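Equipment Review: Peltonen Two-Arm Teaching Station
Prepared by the Gramley Training Workshop

Holding a thin rod
The Peltonen station lets an operator guide two arms by remote control while each task is recorded for later training. We assessed it on skewer handling. The standard fingers grip a narrow metal rod well – the wrist view is plain and easy to judge by.

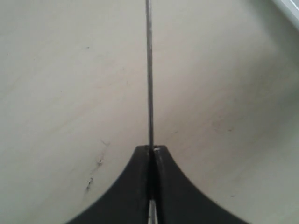
Working with both arms
Passing the skewer between grippers is the harder part of the exercise. The operator must line up the open jaws with the bare tip, beyond the two pieces of food, and depth is difficult to read on one screen.
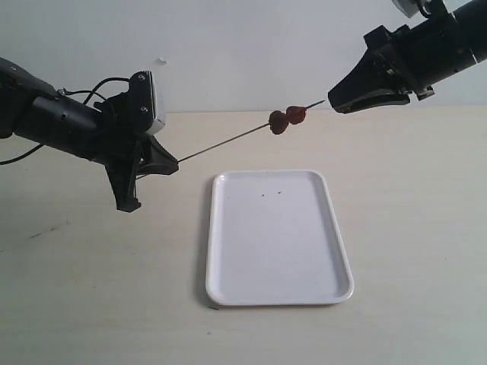 Page last changed: 30 November 2025

New operators needed 8 practice sessions before their recordings were fit for use. With both grippers closed on the skewer, small hand movements at the controls should be kept slow, as the arms can pull against each other.

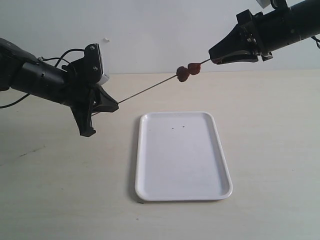

Software and support
The Nindari recording software is clear, although trimming a recording takes three separate menus. The printed manual runs to 40 pages and lacks an index. We recommend the station for supervised teaching use.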